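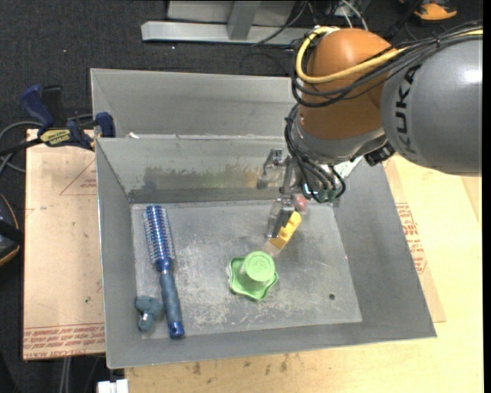

When the picking arm would not let go

Szu-yu Tam had been running the bin-picking trial for most of February before the fault showed itself properly. The cell is a KUKA arm with a two-finger gripper, working over a metal bin that holds whatever the team puts in it: a blue hairbrush, odd plastic shapes, things with awkward edges.

"We'd planned 500 picks without a person touching anything," Tam says. "We got to 474 and it dragged the bin."

The gripper had closed on an item and, with it, the lip of the bin wall. The controller, running software the team calls Vidar, read the closed fingers as a good grasp and began to lift. The bin slid towards the arm and came up on one side before Tam hit the stop.

"I was standing well outside the reach, so there was no danger to me. But I had my hand on the button by luck. I'd been about to go for lunch."

The log showed that the force on the wrist had been climbing for 90 milliseconds before the stop. There was a limit set that should have caught it. It had been raised the previous Monday, during work on a different gripper at the Lodley site, and the new value had been copied across with everything else.

"That was my copy," Tam says. "I checked the speeds and I didn't check the force limits."

The limit has gone back to its old value and is now kept in a separate file for each gripper. The bin is held with a bar clamp on its edge. Tam does not count the clamp as a safety measure – it keeps the bin where the camera expects it, and that is all.

One thing is still open. The fingers sometimes stay shut for a moment after the release command, and the team has not found out why. Tam suspects the cabling at the wrist.

"It bends every time the arm turns over. I'd like to swap it and run the whole lot again before I say any more."

Related
Chou cell: notes on a slow restart
Randa conveyor stops explained
What we log and for how long

Shares 849 | Comments 90

Contact us | Back to top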